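Section 6. Getting from the heap to the hanger

By now you should have your rail up and your labels cut, so it's time for the part everybody puts off: the big pile of clean clothes. I wrote this section of the Cleneo wardrobe guide after doing it the wrong way for years, hanging straight from the laundry basket, one shirt at a time, with half of it sliding onto the floor. Bogdan Văduva, who tested the early draft at his place in October, talked me into using a table, and I haven't gone back.

What you need

A table you can walk along at least one side of. Mine is white, and I like that because lint and loose threads show up right away.
Your hangers. Plastic for tops, wire only for things you don't care much about (more on that below).
The Findon rail from Section 4, already fixed and tested.
A bin or bag for anything you decide to give away.

Clear the tabletop and wipe it. Check it with your palm when you're done, because a damp patch will go straight into a clean T-shirt.

Part A. Making the piles

1. Tip everything out onto the table. Don't fold as you go! I know it's tempting, but you'll end up refolding half of it once you see what you have.

2. Pull out the heavy stuff first. Jeans are the usual culprits. They trap smaller things underneath and inside the legs, and they're easy to grab.

3. Give each piece one good lift and shake. Hold it up high enough that the hem clears the table and let it drop open. Socks fall out, sleeves come right side out, and you get a quick look at whether it needs ironing.

4. Push what's left into two piles with a gap between them. I keep jeans on my left, with whatever whites happen to be on top of them, and the shirts with prints on my right. It doesn't matter which side you choose as long as you stick to it.
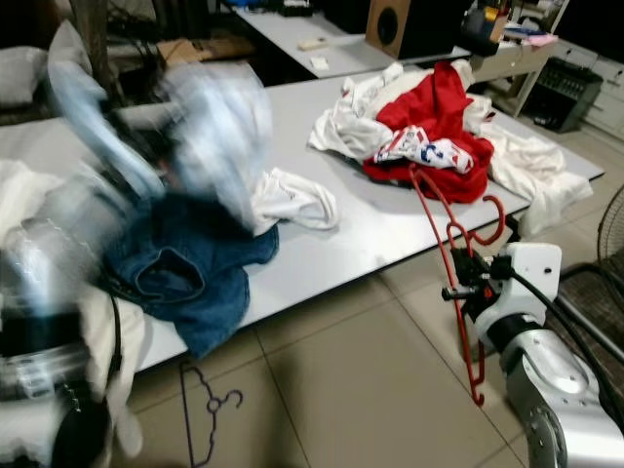 5. Take up your first hanger before you reach for the first shirt. It sounds fussy, but if you pick up the shirt first you'll be standing there with both hands full, looking around for a hanger, and the shirt goes back down in a worse state than before.

Note: Strong colors make handy markers. I leave something red in the middle of the right pile, and as long as I can still see plenty of white around it I know I'm not done. Silviu Hodoroagă wrote to me that he does the same with a striped beach towel, so apparently it's catching on.

Caution: If something red is new and hasn't been through a wash or two, keep it off your whites until you're sure it's dry. I lost a very nice pillowcase that way.

Part B. Hanging the tops

6. Lay the shirt flat, front side up, with the neck facing away from you. Smooth it once from the middle out to each side seam.

7. Slide the hanger in from the bottom hem, hook first, and bring the hook out through the neck. Please don't stretch the neckline over the shoulders of the hanger. It's quicker by a second or two and it ruins T-shirts, especially the thin ones.

8. Settle the shoulder seams on the ends of the hanger, then pick the whole thing up by the hook and let it hang for a moment. If it leans, the shirt is off center. Nudge it over.

9. Put it on the rail. Hooks all face the same way, open side to the wall, so you can lift out a bunch together when you need to.

Note: The Clukosel clip tabs in your kit go on the hook, below the bend. If you have printed shirts, face the print to the left so you can flip through them like records.

Caution: The rail is rated for 200 shirts on the box, and I'd ignore that number completely. Wet or heavy things count for a lot more. I started getting a sag in mine well before it was full, and Coman, who make the brackets, sell a center support under part number 313. Get it if your rail is the long one (part number 631).

Part C. Jeans and everything else

10. Jeans get folded, in my house anyway. Do up the button, lay one leg over the other, tuck the seat in so you have a straight edge, and fold in thirds. Crumpled ones get a firm smoothing along the seams first.

11. Fold flat cloths and anything square last and stack them at the back of the table, out of the way of your elbows.

12. Watch the near edge! Legs and sleeves love to creep over it, and once there's enough fabric hanging down, the rest follows. Pull things back toward the middle whenever you switch piles.

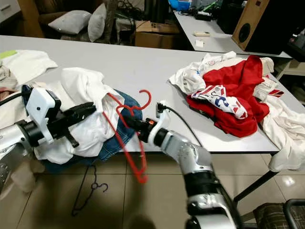 Jeans and whites on the left, the red shirt and the prints on the right, and a black wire hanger down on the floor.

13. Pick up any hangers from the floor before you carry clothes across the room. Wire ones are the worst for this — thin, dark, hook pointing up, and just waiting for your sock. On tile they also skate.

14. Look the hangers over as you put the spares away. Bent wire can be coaxed back by hand, but a plastic one with a crack near the hook goes in the trash.

If it isn't going well

Shirts slip off one shoulder: the hanger is too narrow or too slick. Wrap a rubber band around each end.

The piles keep merging: your table is too small for the load. Do it in two rounds and leave the second lot in the basket.

You run out of hangers partway through: stop and fold the plain T-shirts. They store fine in the drawer insert, and Section 7 covers how to set that up.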